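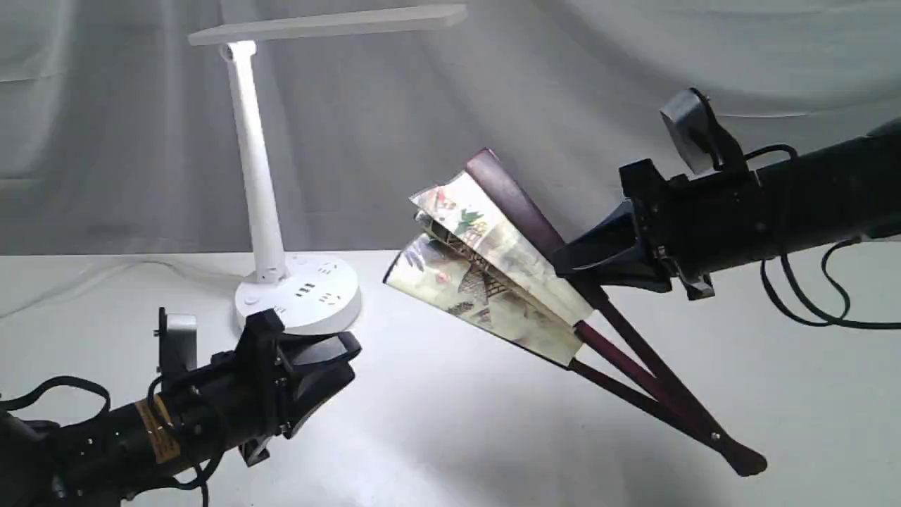

What will students do in the new two-arm handling course at Flakbridge Technical College?

Students enrolled in the course will spend one term teaching a pair of robot arms to handle light, easily damaged objects, and will present their results to the public in December.

FLAKBRIDGE. Flakbridge Technical College announced today that its Two-Arm Handling course, offered until now as an evening club, will become a credit-bearing part of the automation program. The course is open to second-year students in automation, electrical maintenance and computing. No earlier experience with robot programming is required.

The college will provide 154 hours of supervised laboratory time over the term. Students will work in teams of four, and each team will be responsible for its own task plan, practice log and final report. Laboratory sessions begin at 5:30 p.m. so that students with daytime jobs may attend.

"Our club members asked for harder problems, and they asked for credit," said Jayanthi Lobo, head of the automation program. "Rigid blocks and bottles are useful in the first weeks. After that, students need objects that bend, fold and tear, and they need to learn how much one arm depends on the other."

Coursework is divided into two parts. In the first, teams guide the arms by hand control and record each attempt. In the second, they use those records to train the arms to carry out the same task without an operator. Grades will be based on the quality of the records, the written report and an oral review. Speed will not be graded. 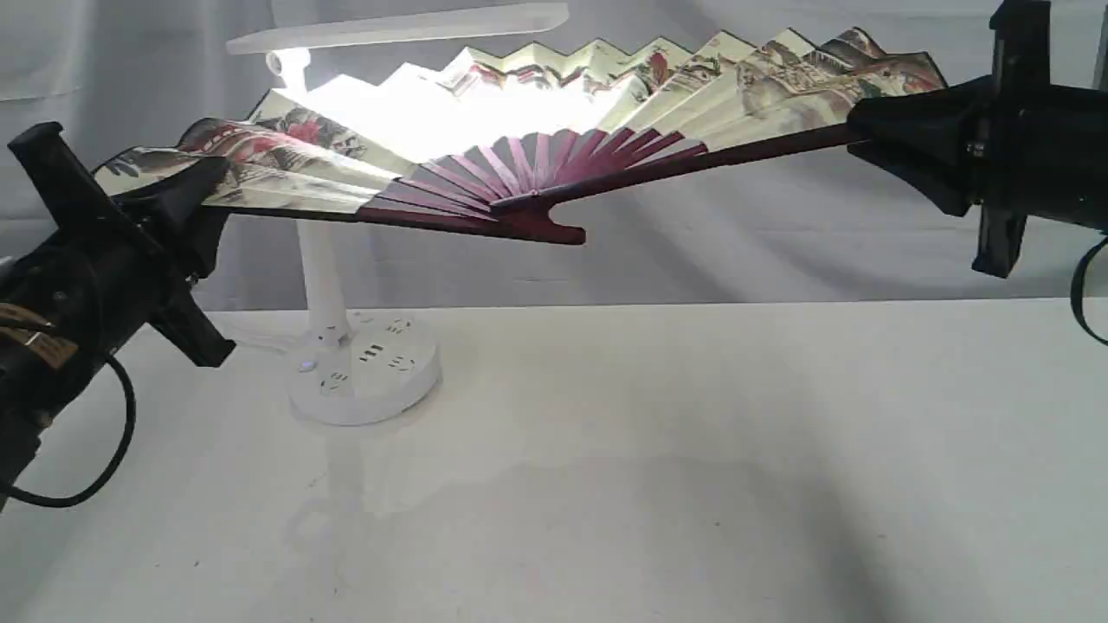 The task list for the opening term was drawn up by program faculty and favors objects that call for both arms at once. Paper goods account for a large share of it, and the folding fan is the one that former club members know best. A fan of this kind has to be gripped at both ends and spread until the pleats stand open across the full width of the leaf, with the pivot pointing down and neither gripper pulling against the other. Teams assigned to the fan will submit a written grip plan before their first session. Other tasks include turning the pages of a bound ledger, closing a cloth bag and laying a paper map flat.

The course will be taught in the Kurup Building, which opened in 1942 as the college's machine shop and has housed the automation program since its most recent renovation. The laboratory occupies 2000 square feet on the ground floor. Equipment funding was provided by Jarer, a maker of packaging machinery with a plant in nearby Plostow. Jarer will also offer two paid summer placements to students who complete the course.

The December presentation will be held in the Kurup Building and is free of charge. Each team will demonstrate its task and take questions from visitors. High school groups are welcome and are asked to register in advance through the program office.

About Flakbridge Technical College

Flakbridge Technical College offers certificate and two-year degree programs in automation, construction, computing and health services. The college enrolls 700 students, many of whom attend part time.

Media contact: Office of Public Information, Flakbridge Technical College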